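Household Tips: Can a Machine Do It Yet?
Part 8: Cushions and armchairs

Putting a cushion back on a chair takes a person a few seconds. For a machine it is a fair test of the state of the art. The cushion has no fixed shape, the chair is curved, and the target is a matter of taste. Notes by Ifor Gough, with corrections from Caradog Dafis, who ran the bedroom trials at Pirkwood in October.

1. Choosing the cushion
Firm, square, short pile is easiest. Shaggy covers are harder. The outline a camera sees is mostly fringe, and fingers that close on fringe alone will pull tufts and leave the filling behind. Set the grasp point well inside the visible edge. If the cover sheds, vacuum it first with the brush head. Loose fiber gets into finger joints.
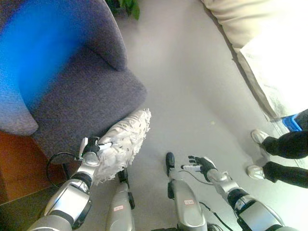 2. Getting a grip
A corner grip works for lifting and is poor for placing. The cushion hangs from the corner and swings, and the lower edge catches on the front of the seat. Two hands on opposite sides give better control but need room for both elbows. With one hand, lift high, wait for the swing to stop, then lower. Three seconds was enough in our trials. A typical square cushion with polyester fill weighs some 300 grams, so payload is never the limit.

Tub chairs add a problem. The arms and back are one continuous curve, and a square cushion has only one good way in: bottom edge on the seat, back against the deepest part of the curve. Anything tilted slides forward onto the floor.

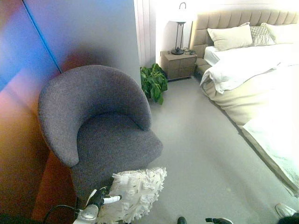 Leave clear carpet in front of the chair for any machine that stands on legs. Pick up cords, shoes and baskets before starting. The Trolach planner we used treats a charging lead as flat floor, which is wrong. Colored mood lighting should be off as well if the software separates objects by color. White fabric under blue light is no longer white to it.

3. Placing and letting go
Release is the step most often done badly. Open the fingers fully before moving the hand away. If long pile is caught between them, the cushion comes back out with the hand. A small sideways move before withdrawing helps.
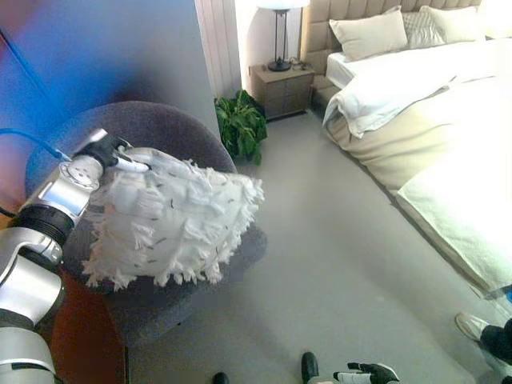 Plumping is a separate job and not yet worth attempting. The Nevlow hand can press a cushion but does not judge the result, and 100 repeats of a bad press only flatten the fill.

Verdict: possible with supervision, slow, and dependent on a tidy floor. Making the bed remains a job for people. Throws and duvets are covered in Part 9.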